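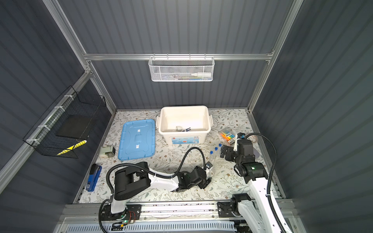 *Open white storage box with a blue-and-white label on the front, and two mesh baskets on the walls.*

# Fleten: words for household containers

Fleten is a table of the words which people use at home for boxes, bins, tubs, baskets, crates and similar things. It contains 2866 entries in British English, collected with a written form. Each entry is one word or short phrase given by one person for one kind of container, together with what this person keeps in it.

I began the table when I was translating a shop catalogue for Ortuño and could not decide between "tub" and "box". The dictionaries did not help me much. My colleagues gave me different answers, and everyone was very sure.

## Files

- `fleten_entries.csv`: all the entries, one per row
- `fleten_places.csv`: the 63 places where the people grew up, with region codes

Both files are UTF-8, with commas between the fields. Text which contains a comma is put in double quotes.

## Columns in the entries file

- `entry_id`: a number, never used again if the row is deleted
- `word`: the answer as it was written, spelling not corrected
- `word_norm`: the same in lower case, singular, with spelling corrected
- `kind`: the kind of container, from the closed list below
- `contents`: what is kept in it, in the person's own words
- `room`: where it stands in the home
- `place_id`: link to the places file
- `age_band`: ten-year bands, empty if the person did not wish to say
- `note`: anything else, usually empty

## Kinds

The list is based on shape, because material was too difficult to ask about in a form.

- **basket**: woven or mesh sides. Wire mesh is included here, also when it hangs on a wall.
- **box**: straight sides, with or without a lid. The word "case" appears often for this kind among older people.
- **crate**: open sides or slats, made for carrying.
- **tub**: round or oval, usually deep.
- **bin**: large, open at the top, for storage or for rubbish. It is the kind with the most disagreement. Many people refused "bin" for anything which holds clean things, and wrote "big box" or "tub" also when the corners are only rounded and the rim is wide and flat. I kept their words in `word` and put the row under **bin**.

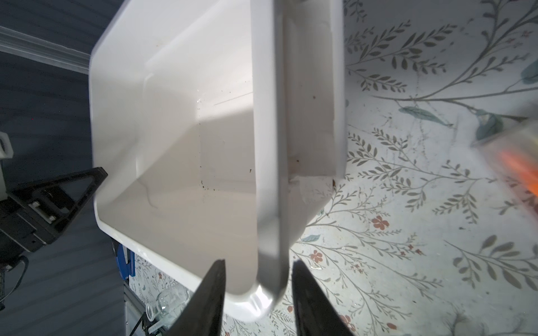
## Known problems

The form was only on a website, so people who do not like websites are missing. There are many answers from the north and very few from Wales.

The question about rooms came after the question about contents. In the May test, Mariama Amegashie changed this order for one group and received longer answers about contents. We did not repeat the whole collection. Rows from her group have `order=B` in `note`.

Some people give up to 9 words for the same kind. I did not limit them. If you count words without grouping by person, these people will have too much weight, and there is no person number in the public files to correct it. Please write to me if you need it.

"Tupperware" is left as written, also in `word_norm`, with a capital letter.

## Changes

Jun 5, 2026: duplicate rows removed, "hamper" moved from **box** to **basket**, region codes corrected for the islands. The older version had the name Tanden and should not be mixed with this one, as the numbers in `entry_id` are different.

## Contact

Wenceslao Barrera, Dondska. Corrections are welcome, preferably with the `entry_id`.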